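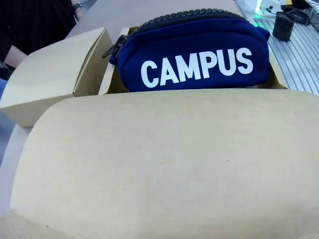
A navy pouch marked CAMPUS, in its cardboard box.

News > Politics > Local Interviews

I met Youssra Abdelaziz on a Friday at the back table of the bakery on Hendriks Street, and she'd already ordered for both of us (cheese rolls, very good). She's running for the Premdale town council, she lost last time by 466 votes, and she does not mind talking about it at all!

"I knocked on the wrong doors," she told me. "I kept going back to people who already liked me. It was so pleasant. They gave me lemonade." 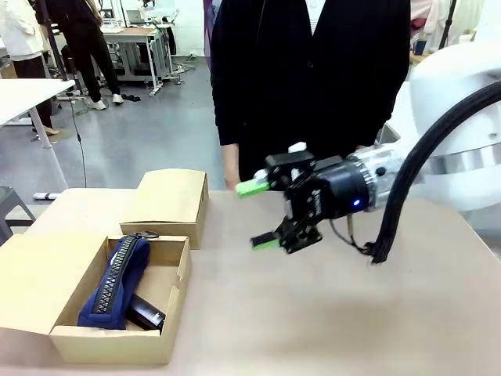 Her big issue is the bus. Premdale is down to three buses a day on the Cletberg line, and she wants six, paid for out of the parking fund. I asked if the fund could cover that, and she laughed and said Pieter Van Acker, the incumbent, asks her the same thing at every forum. By then my mind had gone to green, the bright green of the two pads on that gripper, and that's pretty much the color of her yard signs.

"Pieter thinks the money should stay put for repaving," she said. "Fine, but my neighbor can't get home from a late shift on a smooth road."

Would she work with him if they both end up on the council? There are two seats open, so it could happen. "Sure. I'd bring the rolls."

Recent
Ans Goossens on why she's leaving the school board
Premdale library hours go to a vote
Letters: the parking fund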